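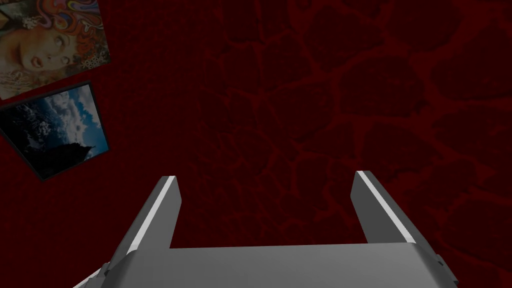

Figure 1. Grey gripper in front of a dark red surface (computer rendering).

Project report: The Halvorsen family in Villville
Maj-Britt Løken, 20 June 2026

My task was to follow one family through the parish books of Villville, as far back as the sources allow. I began with my grandmother's notes, which name Driten as the first farm. I read 527 entries of baptism, marriage and burial and wrote them into the program Trimero.

Two men called Anders Halvorsen were baptised in the same year, and I mixed them in my first tree. The names of the godparents helped me to separate them. I can now show four generations with a source for each person.
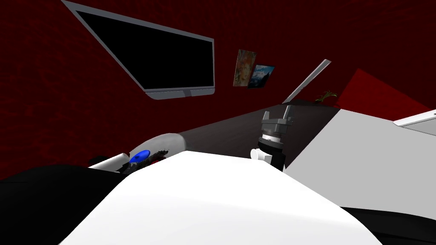
Figure 2. Wall with television and two small framed pictures (computer rendering).

The marriage of the oldest couple is still missing. The page is damaged by water, so I have asked the archive for the second copy of the book. They will answer in July.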